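Jan 2, 2018

First day back and the planner is no wiser than it was in September. Esta swears the new release fixes the elbow business. I read the change notes twice on the train and I don't see how it could. They moved the collision margin into a config file and gave it a nicer name. The search underneath is the same search.

Ran the Drostdale set anyway, 30 queries, goals all above the basket. It returned a path for 19 of them. Esta calls that progress. Maybe. I'd want to know what it thinks the grapes are before I call it anything, as the log has them down as one solid lump in one run and missing altogether in the next. A planner can't be better than the map it gets handed, and I have been saying so since Pilinstead.
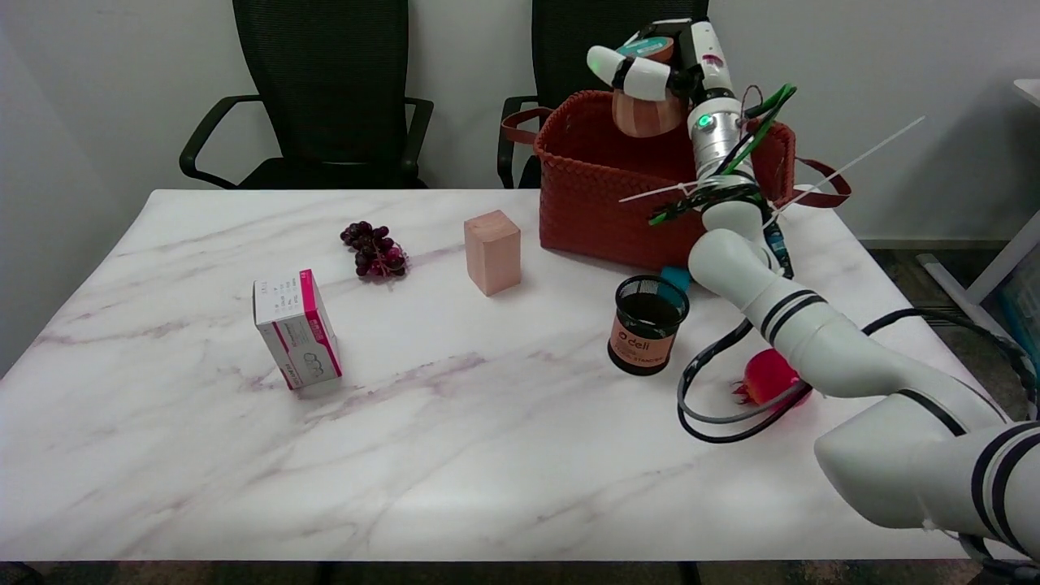 Nicanor Vergara

The brown cup held up over the basket, hand around it, arm bent above the pen holder. I keep coming back to that elbow. The checker reports plenty of room there and I don't believe it. As far as I can tell from the code, it models the links as bare cylinders, so the cables at the wrist and the long tails on the zip ties don't exist for it. Nor do the black ones looped on the table.

Seed 1093 gives a lovely smooth curve. Seed 3239, same goal, wanders off toward the wall and comes back. If the answer depends that much on the seed, I'm not sure what we are tuning.

Tomorrow – pad the wrist model by hand, rerun the failures, leave the margin alone. Ask Mwakalinga for the old logs again.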